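Pedido n.º 546: preços errados nas etiquetas depois da atualização do Skella

Aberto a 8 fev 2026
Estado: resolvido, segundo o fornecedor. Para mim continua em observação.
Instalação: Nevutville, ponto de venda único
Software: Skella (preços e balança), Clukex (sincronização), impressora Kioko

Descrição do problema

Desde a última atualização, a Kioko imprime etiquetas com o preço da semana anterior. Não acontece sempre. Os artigos pesados saem errados com mais frequência do que os embalados, mas não consegui arranjar uma regra que aguente uma tarde inteira. No ecrã do Skella o preço está certo. No talão também. Só a etiqueta é que fica para trás.

A primeira resposta do suporte foi reiniciar tudo. Reiniciei tudo. Funcionou durante a manhã, e o suporte deu o caso por fechado antes do almoço. Reabri às duas e meia, com três etiquetas coladas numa folha e o preço do ecrã escrito à mão ao lado de cada uma. 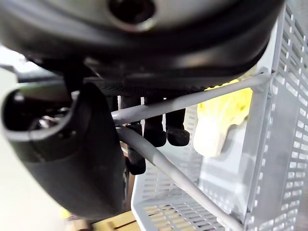
Passo 1. Limpar a cache da impressora

Instruções do fornecedor: desligar a Kioko, manter o botão de avanço premido, voltar a ligar, esperar pela página de teste. A página de teste saiu perfeita, mas também saía perfeita antes. Não percebo o que uma página de teste com texto fixo prova sobre preços que mudam.

Resultado: a etiqueta seguinte saiu correta, a outra já não.

Passo 2. Verificar a ligação ao Clukex

O painel do Clukex mostra um visto verde ao lado de «sincronizado». Perguntei o que significa, concretamente. Responderam que significa que está sincronizado. Pedi o registo detalhado e, ao fim de duas mensagens, lá me disseram onde estava: Definições, Avançado, Diagnóstico, Exportar.
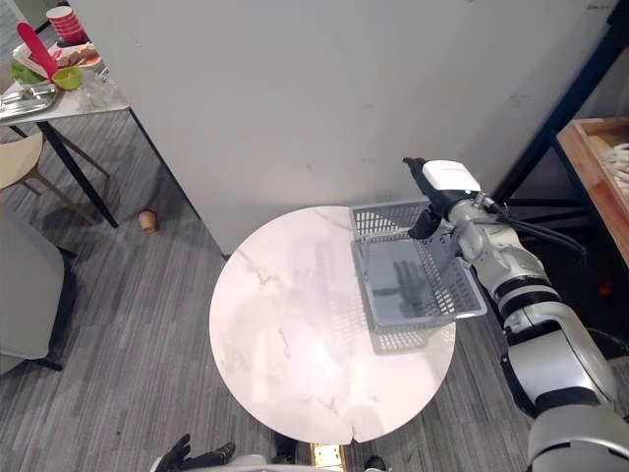
O registo conta outra história. O Clukex envia a tabela de preços em blocos de 100 artigos e espera 300 segundos por confirmação. Se a confirmação não chega, assinala o bloco como enviado e segue em frente. O visto verde quer dizer que tentou. Mandei este excerto ao suporte e recebi um artigo da base de conhecimento sobre cabos de rede.

Troquei o cabo na mesma, para não me dizerem depois que não troquei. Ficou tudo igual.

Passo 3. Reinstalar o controlador

Aqui já era teimosia de parte a parte. O controlador que vem no instalador do Skella é mais antigo do que o que eu tinha. Avisei. Disseram para instalar. Instalei, e a Kioko passou a imprimir sem acentos: «limao», «feijao verde», «pimento» por sorte escapou. Voltei ao controlador anterior e os acentos regressaram. Os preços velhos nunca chegaram a ir embora.

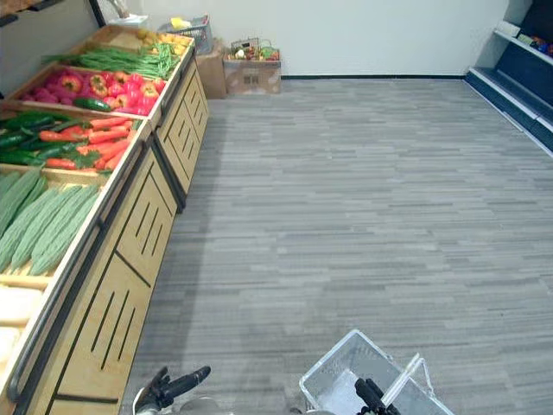
Nesta altura pedi que o caso passasse para outra pessoa. Passou para Ineke Nijs, do segundo nível, que leu o registo em vez de me mandar reiniciar. Pediu-me a lista de códigos exportada em CSV e a hora exata de duas etiquetas erradas. Mandei as duas coisas. A resposta veio no dia seguinte e, pela primeira vez, falava do meu problema.

Passo 4. Códigos duplicados

A explicação dela: a atualização criou uma tabela de posições do expositor, e a impressora passou a procurar o preço por posição antes de o procurar por código. Quando a posição não tem artigo confirmado, vai buscar o último preço que lá esteve.
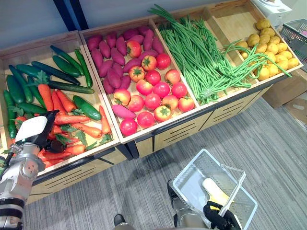
A tabela de posições parte do princípio de que cada posição tem um artigo e só um. Quem desenhou isto nunca deve ter arrumado legumes. Num compartimento como o da esquerda, com pepinos e cenouras no mesmo monte, qual dos dois códigos é o «artigo confirmado»? O Skella aceita o primeiro, rejeita o segundo sem aviso e o Clukex põe o visto verde. Sugeriram-me uma divisória. Respondi que na versão anterior não era precisa divisória nenhuma.

Solução provisória

Em Skella > Etiquetas > Origem do preço, mudar de «Posição» para «Código». A opção volta a «Posição» a cada atualização, portanto convém desligar as atualizações automáticas. Depois, no Clukex, forçar o envio completo e conferir o registo, não o painel.

Desde essa alteração não voltei a ver uma etiqueta errada. Também não tinha visto nenhuma na manhã a seguir ao primeiro reinício, por isso não assino por baixo. O fornecedor promete correção na próxima versão. Em novembro prometeu o mesmo a propósito dos arredondamentos, e ainda arredondo à mão.

Comentários (3)

mercearia_do_largo: Tenho o mesmo com artigos embalados. Mudei a origem para «Código» e ficou bom, mas perdi as promoções. Alguém sabe onde ficam?

autor do pedido: Ficam ligadas à posição. Tens de as criar outra vez por código, uma a uma. Perguntei se havia importação e ainda estou à espera.

balcao7: A mim o suporte também mandou trocar o cabo.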